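Home Visits Open Day Checklists Contact

OPEN DAY WALKROUND: KWOFIE HALL, DEMONSTRATION AREA
Completed Monday, doors at 10:00. Walkround started 8:15, finished later than I'd like.

Marks used: OK / FIX / SEE COMMENT

1. Entrance and route
Main doors unlocked, both leaves: OK
Route to the arm demo marked on floor: FIX
Comment: The tape arrows lead visitors confidently into the supply closet. Re-laid by 8:50. One arrow refuses to come up and has been covered with a mat.
Mat edges flat: OK, after the second try
Posted room limit 185, sign visible: OK
Comment: Reretti have told us to expect 243 over the day. Fine, provided they don't all come for the free coffee at once. Door counter to be used this year.

2. Power and cables
Extension cords tagged and in date: OK
Cords off the walkway: FIX
Comment: Coffee urn was sharing a strip with the Mullimska display screens. Urn moved to the wall outlet. Screens have stopped blinking.
Controller cabinet closed and locked: OK
Key held by demo operator: SEE COMMENT
Comment: Key was in the lock. It is now on a lanyard, and the lanyard is on the operator.

3. Barrier and stops
Rope line 400 cm from the table, all sides: FIX
Comment: Measured 213 at the back corner, where somebody wanted a better view. Posts moved out and re-measured. Tall visitors will manage. Short visitors go to the front.
Emergency stop, operator side: pressed, arm stopped, OK
Emergency stop, public side: pressed, arm stopped, OK
Comment: Public-side button now has its flip cover. Last March it was pressed eleven times, mostly by adults.
Reset done by operator only: OK

4. Arm and table
Speed set to demo limit: OK
Gripper fingers tight, no play: OK
Table steady, doesn't rock: OK
Table items as agreed with Hirnosberg: SEE COMMENT 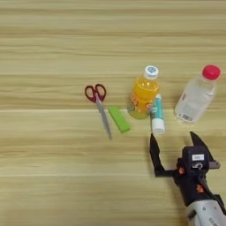

Item 4, demo table: gripper open at the glue stick, scissors at far left.

Comment: Scissors were not on the agreed list. I'm told they make the sorting "more realistic." So would a stapler, and we aren't having one of those either. Swap for the round-ended pair before doors — operator agrees, with a sigh.
Comment: Bottle caps to be checked by hand before each run. The orange drink is a prop from here on, whatever the staff refrigerator situation may be.
Spare items in a lidded box under the desk: OK

5. People
Operator briefed: OK
Second person at the rope line for every run: FIX
Comment: The rota had one person at the rope and at lunch simultaneously. Rota redone.
Hands-on session for schools: arm powered down first, no exceptions: OK
First aid kit in place: OK
Comment: Kit holds plenty of bandages and a menu. Menu removed.

6. Open at time of signing
Scissors swap
Signed copy of the new rota
Supply closet to be locked before the first group arrives

Cleared to open once the three above are done. Recheck of sections 3 and 4 at 1:00, before the afternoon runs.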